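Ticket 742: Dish rack tray holds water, plates slide forward
Product: Prundismont wire dish rack, black, with pale tray
Opened by: Ailsa Dalgleish
Status: Closed
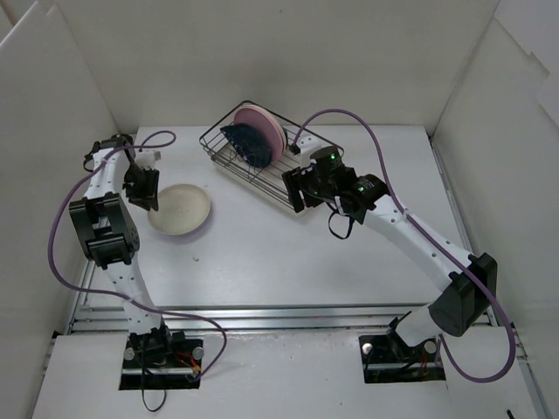
Customer reports that water collects at one end of the tray and stays there overnight. Dinner plates also slip forward between the dividers when a bowl is added. Rack is 7 months old. No rust reported.

First reply: asked customer to take everything out, lift the rack off the tray and check that the tray sits flat.

Customer: Tray is flat. Counter is flat too, checked with a level. Still get a puddle, roughly 42 ml when I poured it into a measuring cup.

Second reply: asked for the two rear feet to be checked. Older trays shipped with short feet at both ends.

Customer: All four feet are the same height.

Sent rear foot set, part 13, from the Rorwood warehouse. Advised standing plates toward the back, one per slot, and drying bowls separately.

Customer, in March: Feet are on. Water runs to the front now and I wipe it up there. Plates stay put. The bowl still has no good spot in the rack, so I leave it out on the counter.

Bowl comment passed to McAlister in product. Replacement feet not charged.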